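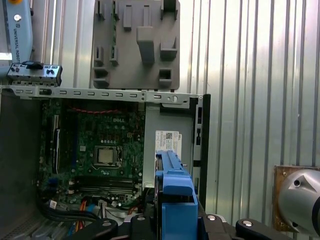
Re: [teardown-learning] How many demos before the caddy task stops being hopeless?

Hi all,

Sorry for the slow answer, I was out for most of May and came back to a pile of these. I'll reply inline because there are really a few questions tangled together in the original message, and I have opinions on all of them (no surprise to anyone who has read this list for a while).

> We are starting to record demonstrations for taking drive caddies out
> of old desktops, on a setup a lot like the one at Clorkden. So far the
> policy goes to the right part of the case and then just sort of hovers
> there. Do we need more demos, or different ones?

Different ones, I'd bet! We had the exact same hovering. When I went back through our recordings, the person driving the arm had been pausing right above the drive cage every single time, to line things up and take a breath before closing the jaws. Perfectly natural thing to do. But from the wrist camera a pause is a whole stretch of nearly identical views with "don't move" attached to them, and the model learned that lesson beautifully. We trimmed the pauses out and asked people to keep creeping forward even when they weren't sure, and the hovering mostly went away before we'd added anything new.

So I'd look at your pauses first. It's an afternoon of work and it might save you a week of recording.

> Related: we have been using a single computer, the same Dell, bolted
> down in the same place. Is that a mistake?

Bolted down is fine for the first batch. I know some folks here will yell at me for that. But you want to find out early whether your logging is sane and your clocks line up, and it's a lot easier to see that when the case isn't wandering around. After that, yes, move it. We shifted ours a little between runs and turned it a bit, and then swapped in other cases once the first one was going okay. Over at Ustolham they went straight to mixing everything from the start and spent ages unable to tell a bad calibration from a hard task. I would not wish that on you.

One thing that surprised me was how much the insides matter. I had figured the model would key on the blue plastic, since it's about the only really bright thing near the cage, and it does. Which is great until you open a machine where the caddy is some other color, or there's a blue slot or a blue cable somewhere else and the arm gets curious about it. We got some very confident reaches toward entirely the wrong part. If you can get hold of cases with black or green caddies, mix in even a handful early on.

> Should we keep the failed attempts or throw them out?

Keep them, but label them, and keep them in a separate folder. We use 4 labels in Bonsu: clean, fixed, dropped and aborted. "Fixed" is the one I care about most. It's when the first grab was crooked or the caddy jammed against the cage and the operator backed off, wiggled it and got it out anyway. Those are gold. A model that has only ever seen perfect pulls has no idea what to do the moment it's a hair off, and it will be a hair off.

What we did after a while was make crooked starts on purpose. The operator grabs a corner, or comes in at a bad angle, and then recovers. You just cut the bad beginning out so the model learns the recovery and doesn't learn the mistake. It feels silly to do but please try it.

"Aborted" we don't train on at all. I keep those around for arguing with people.

> And how do you get your operators to be consistent? We have three
> people and they all do it differently.

Ha. We had 3 as well. One pulled straight up, one rocked it side to side, and one (me) did a bit of both depending on mood. If you average those together you get a motion that doesn't do anything useful. We ended up writing half a page of rules that everybody agreed to follow: which side to approach from, how far down to grip, pull straight first and rock only if it sticks. The styles are still visible in the data, but they're close enough now. Rotate people too, and keep sessions short. My own demos get noticeably sloppier toward the end of a long stretch and I'm not proud of it.

Oh, and watch the cables. Ours like to spill out from the lower edge of the board, and if you tidy them before each run the model never meets a messy one. We tuck them for one run and leave them for the next.

I've got the conversion script that goes from our Bonsu logs to the Orneo format, if anyone wants it. It's ugly, and it assumes 2 cameras, so you'll need to poke at it if you're wrist-only. Write to me off list and I'll send it over.

Would also love to hear from anybody who has tried this with the case standing upright. We're thinking about it for the next round and I'd like to know what we're in for.

Cheers from the teardown bench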